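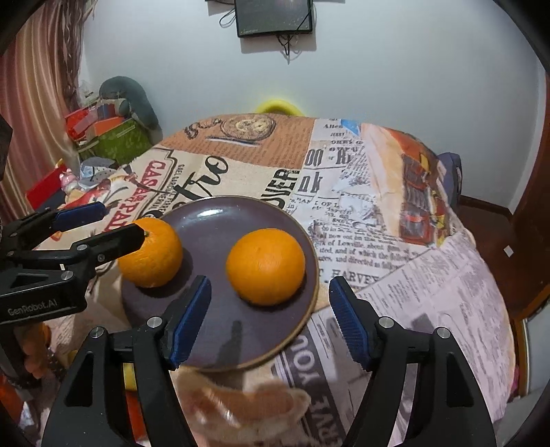 Kallska hand-held grippers, set of two — five stars from me

We had a training budget of $2,216 for the whole year and I was sure that ruled out two-handed work. It didn't! The Kallska pair came to 1,161 with the spare pads, and I've been using them almost every day since December.

What sold me was the weight. I tried the Havum first (a loaner, very well built) and my wrist was done after one short session. With these I can keep going through a whole batch of fruit moves and still want to do the next one. The pads are ribbed and they're the part I'd budget for. Order extras with the set, because shipping them later costs a silly amount.

Fruit is my favorite thing to practice on, by the way. Oranges roll, they dent a little, and you find out fast if you're closing too hard. A plate with a rim helps a lot when you're starting out. 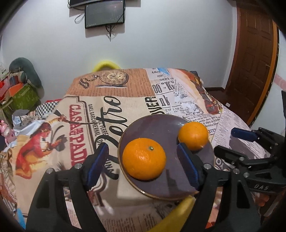
Lining up on the nearer orange, second gripper on the right.

Planning notes if you're writing up a request: put aside more than 400 for storage and cables, which I forgot completely. Ama Boateng at Quaye, who helped me with the order, told me to price the pair as one line and the pads as another, and it went through the first time. The Bindard carrying case fits both, snugly.

Small gripes — the manual is thin, and the pivot screws could use a proper diagram. I'd still buy the set again tomorrow, and I'm already asking for a second one in next year's plan.

Posted 2020-03-17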